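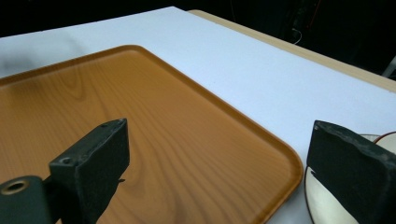
Thursday, after lunch

Second go at the walnut stain, and I like it way more than the first! Cut the Kandell concentrate thinner this time (30 ml to 486 of water) and wiped it on with the old T-shirt rags. Rami Rizk says it's still too red for the Tarstead job, but he said that last time too. Left two strips by the window, two in the cupboard. Sanded the spare to 1,000, probably overkill. Need more rags, and who has the good funnel?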